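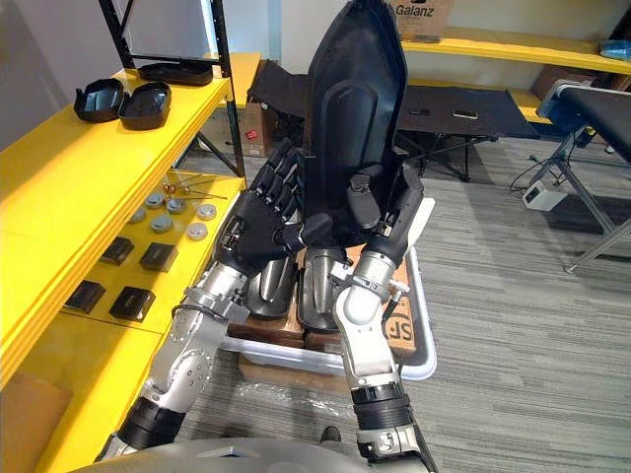
牧羊犬卖贵了吗

上个拍卖季，Villanueva镇的工作犬拍卖会上，一条两岁的母犬拍出了3299元。消息传到酒馆，比羊毛行情传得快得多。有人把杯子放下，说他当年买第一辆皮卡也没花这么多。说这话的人，那辆皮卡至今停在羊圈后头，里面住着鸡。

我觉得这条狗卖便宜了。

先声明利害关系：我家有狗，没有一条卖得出去。最老的那条只听我太太的，年轻的那条谁的都听，包括收音机。所以我替卖狗的人说话，一分钱好处也拿不到。

替Jarkness牲畜行喊价的Gerardo Yap那天站在羊栏边的木板上，嗓子喊到最后只剩下气声。母犬出场，把一小群绵羊从围场那头赶过来，过门，进栏，中间有一只老母羊回过头跺脚，狗趴下来看着它，看到它自己觉得没意思了为止。全程没叫一声。台下的人也没出声，这在我们镇上相当少见。

买主是Maricel Layug，她在河对岸养美利奴。事后好几个男人专程走过去告诉她买贵了，她都谢过。她跟我讲的账很简单：去年二月转场，她雇了两个帮工，一个把羊赶进了邻居的苜蓿地，另一个忙着追前一个。两人的工钱、午饭、苜蓿的赔偿加在一起，她没有报数，只说够再买半条狗。帮工第二年还要涨价，狗大概不会提这个。

反对的意见我也听全了。Bartosz Bielecka养了一辈子羊，他的说法是好狗应当送，不应当卖。从前谁家母狗下了崽，邻居提一瓶酒来抱走一只，这叫交情。这话听着暖和，我年轻时也提过酒。可我记得那些抱回来的狗是什么成色：一窝里挑剩下的，怕雷，怕四轮摩托，有一只怕羊。交情归交情，主人把最好的那只留给自己，换了我也一样。

再说训练。一条狗从认得口哨到能独自下坡收羊，要有人天不亮就站在霜地里，一遍一遍说“躺下”，说到自己都想躺下。Tariq Malik训狗出了名，他那片Gindico牧场的围场边上有条踩出来的土沟，是他来回走出来的。按他花的时间折算工钱，镇上最便宜的理发师都会替他难过。我们付给兽医钱，付给剪毛工钱，付给来修水泵、看了一眼说要换水泵的人钱，轮到训狗的人，忽然就讲起交情来了。

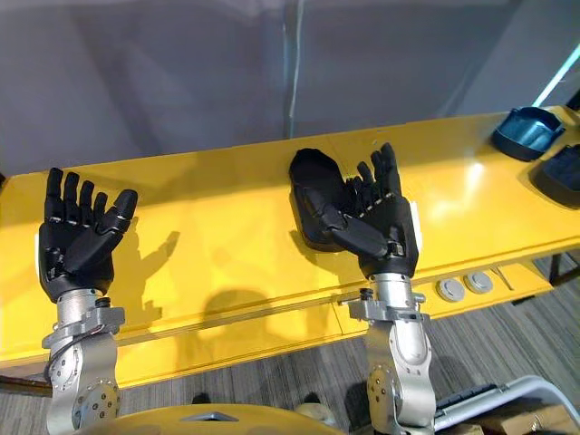
长条黄色工作台前，两只黑色机械手掌心朝上。

当然，贵狗也有贵狗的麻烦。头一条，人会供着它。我见过有人花大价钱买了狗，回家舍不得让它下地，怕扎脚，怕晒，喂的是Wollis牌的三文鱼粮，自己晚饭吃罐头。那条狗过了一个冬天，圆得像个坐垫，见了羊先坐下来喘。钱花在狗身上，最后得到一位房客。

第二条，人会怪它。狗在拍卖场上听的是训犬人的口令，到了新家，听见的是另一种口音、另一种脾气，外加主人夫妇同时喊出的相反方向。Renato Padilla买过一条名犬，头一个星期就打电话要退，说狗不听话。训犬的人开车过去一看，他把左和右的口令记反了，羊倒是每次都精确地去了他喊的那边。狗没有退，口令写在了他的帽檐里面，现在还在。

所以我的主张只有一点：拍卖会应当卖完狗再搭一个下午，让买主跟着训犬人学口令，学不会的不准领走。费用算在成交价里，谁嫌多，可以回去找那瓶酒。牲畜行说这样拖得太久，赶不上散场后的烤肉。烤肉我也爱吃，但那天栏里还拴着没领走的狗，闻着味儿叫了一晚上，谁吃得也不安生。

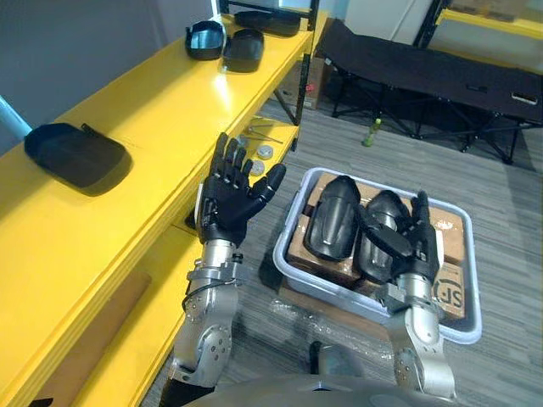

家里只有60只羊，值得买一条训好的成年犬吗？

要看地，不太看羊的数目。羊圈挨着屋子、门一开羊就自己进来的，提桶饲料比什么狗都灵；要是草场带坡、有沟、隔着一条路，羊再少也能耗掉你一个上午，那就值得认真攒钱，先去训犬人那里看狗干活，再谈价。

至于那条母犬，我前几天路过河对岸时看见它了，趴在水槽边上，盯着Maricel的孙子们，孩子们排成一行往屋里走。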